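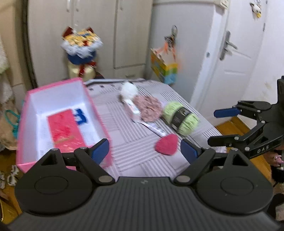 Dezső Vincze wrote under last year's notes that the person is the best sensor in the room, so if a packing demo looks right to the person holding the gripper, it is right. I don't buy it, and most of this unit is me arguing with him.

Unit 4: Handheld demonstrations

A person with a gripper in each hand cheats all the time. You feel the yarn snag through the handle. You glance over at the next item. The policy gets the camera view and the finger opening, and it has to guess the rest.

Open fingers over soft craft items tell you very little by themselves. Is the hand about to go for the felt-like piece or the yarn? The operator knew — the recording may not say.

Remote control has the opposite problem. It is slow and clumsy, but the operator is stuck with something closer to what the robot gets. Hajnalka Sipos thinks that makes the data cleaner. Maybe. It also teaches the robot to hesitate.

Our set for the Kocsis exercise has 283 demos, of which 238 passed review. "Passed" means a reviewer liked them. Please keep that in mind before you quote a success rate to me.

For the next session: watch 15 demos with the sound off and stop each one before the fingers close. Write down which item you expect to be picked, then check. Bring the misses too — I care more about those.

Reading: the Skoltcombe notes, section on two-handed tasks. Skip the part on scaling up.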